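Rags, Cloths and the White Table Problem

Filed under: Cleaning, Small Surfaces
Updated 2023-12-30

I bought a white tabletop because it looked clean in the store. Everything looks clean in the store. Mine has since collected specks and scuffs at a rate I find personally insulting, and the tips below are what I've settled on after owning it far too long.

1. Retire the paper towels
They leave lint, they fall apart in corners, and you go through a roll whenever somebody makes pancakes. A stack of 6 cloths will see most households through a week if you do laundry like a normal person. I do not, so I keep more.

2. Buy dark cloths for a white table
White cloths show every stain they ever met. A dark gray one keeps its secrets, and you can find it again when you've put it down and wandered off. Stripes are optional. My brother-in-law Tharun Sastry claims the striped ones from Stirlow clean better, and he has been wrong about softer subjects than this.

3. Fold in half, then in half again
This gives you several clean faces to work through before the cloth has to go in the wash. Wipe, turn, wipe, refold. If you wad it up in your fist you get one dirty lump and a sore wrist.

4. Smudge or scuff?
Try warm water and one drop of dish soap first. A smudge will come up. A scuff will sit there looking at you. For those, make a thin paste of baking soda and water, rub lightly with one finger behind the cloth, and rinse. Test it somewhere you don't care about. Don't reach for the scouring pad – it will take the scuff off and the finish along with it.

5. Lay the cloth flat between jobs
A balled-up cloth smells like a pond by dinner. Spread it out, pull the corners square and smooth the ripples with your palm.

Striped cloth on the white top, then more of the white top.

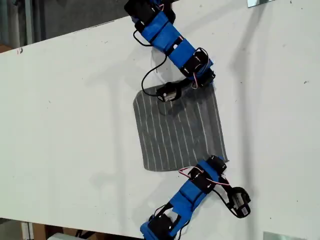
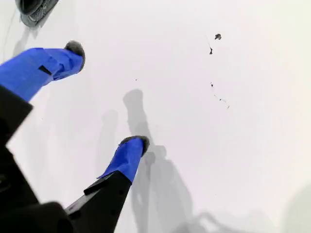 6. Wash them by themselves
Hot water, half the detergent you think you need, and no fabric softener, ever. Softener coats the fibers and then the cloth just pushes water around. Dry on low or hang them up. When the edges start to fray, demote the cloth to shoes and bicycle chains.

Reader mail
Raghavendra Devadiga writes that he uses old T-shirts for all of this and has spent nothing since May. Fine. They do stretch when you wring them, and sooner or later you'll be wiping the table with a band you used to like.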